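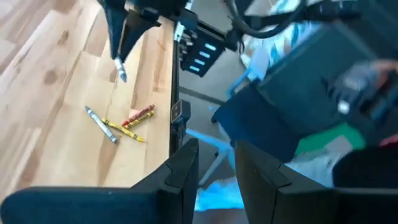
Crayons on the wooden table, Cullside

My aunt left me the table and a box of crayons, and the lawyer, a very patient man named Moataz Radwan, read both items out loud like they weighed the same. "One table, wood. One box crayons, used." Then he looked at me over his glasses to see if I was going to cry, and I laughed instead, which I still feel kind of bad about.

You have to understand that Aunt Asnakech never drew anything. Asnakech Negash kept the books for Storport for 51 years (shipping, mostly, and whatever else came through) and she did it in color. Yellow was money somebody owed her. Red was money she owed somebody. Blue was for people she liked, and that had nothing to do with bookkeeping at all, but try telling her that!

So I got the table home to Cullside, which took 3 cousins and a door off its hinges, and I tipped the crayons out on it and sat there. Lots of yellow. Of course there was lots of yellow. Half the town owed that woman something.

I had one of her ledgers too, the March one, because it had slid down behind a drawer and the Jullden people missed it when they cleared the office. I opened it on my knees. Page after page of yellow lines, and then on the last page a single name, Ayele, underlined in blue and then in red, right on top of each other, so hard the wax had gone shiny. Next to it she'd written 4,000.

Ayele is my dad. He hadn't spoken to her since I was 5. 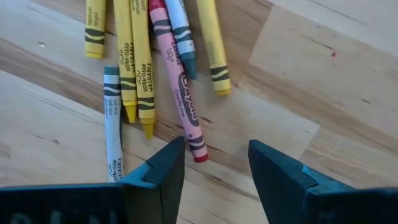 I pushed the yellows over to one side and kept coming back to the red. My dad always told it that she'd cheated him, you see. He told it at every holiday, usually before the food was even out, and I'd heard it so often I could do the hand gestures. And all that time she'd had him down in red. She owed him, and she knew it to the dollar, and she liked him anyway.

I called him. He let it ring forever, and when he picked up he was chewing.

"What color?" he said, when I'd finished explaining.

"Both," I said. "Blue first, then red on top."

He didn't say anything for a while. I could hear his radio going, some ball game, and then I couldn't hear it.

"Is there any blue left in the box?" he asked.

I told him there was, and he said to leave it out on the table, he was getting his keys.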